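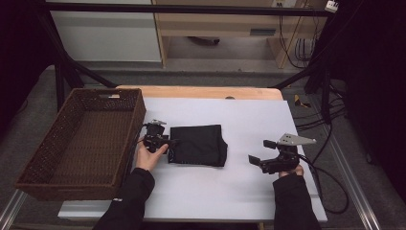 Review: Primcombe hand-held grippers (pair)

I have used the Primcombe pair since April, mostly for showing cloth tasks by hand: fold a garment, lift it, put it in the basket. Before this we steered the arms by remote control with the Brulari set, so I will compare with it where I can.

The first thing you notice is the speed. With the Brulari I needed a long rest after 16 good demonstrations. With the grippers in my own hands I can do more than 400 in a week, and I still like my job. You feel when the cloth begins to slip, and you correct it before it falls. Through a remote arm I never had this feeling, I only watched and hoped.

What I like

The jaws open wide enough for a folded garment with several layers. The grip is in the pistol style and my hand found it quickly. 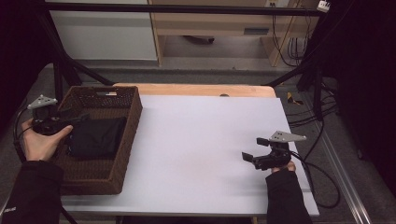
The plate on top is a good idea too. It has small holes, so you can fix your own things there, and in three months nothing has become loose.

Putting the cloth into a basket is where the pair is at its best. You can come over the rim with one hand and keep the other one back, ready to help. My colleague Caroline Mohamedi learned this in one morning. She is left-handed and says the left gripper feels the same as the right one, and I agree with her.

What I like less

The cables. Each gripper has one, and they pull a little on the wrist when you reach far. I now lead mine over the side of the table, but it is still in my mind while I work. The older Grummont model had the same fault.

The fingers are thick. For the edge of a thin cloth you must press down with the tip first and only then close, and a new person will catch two layers in place of one. Black cloth on a white table is easy to see; with white cloth I made many mistakes.
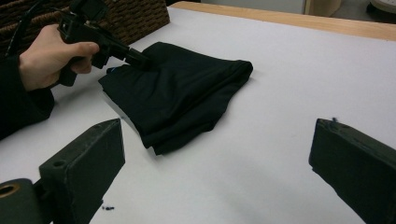
Price and support

We paid 2,000 for the pair, cables included. It is not cheap, but the Brulari cost us more and needed 2 people to run. I wrote to the seller, Briggs, with a question about spare fingers and had a clear answer the next day.

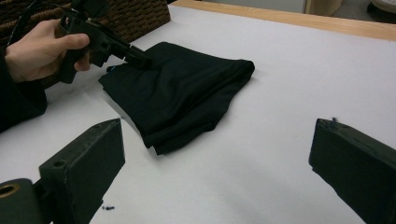 One request for the next version: please give us narrower fingers as an option. I would also like a lighter handle – after a full afternoon my thumb is tired, and then my demonstrations become untidy and I throw some of them away.

I would buy the pair again for folding and packing. For very small parts I would keep the remote control.

Posted 3 Jul 2021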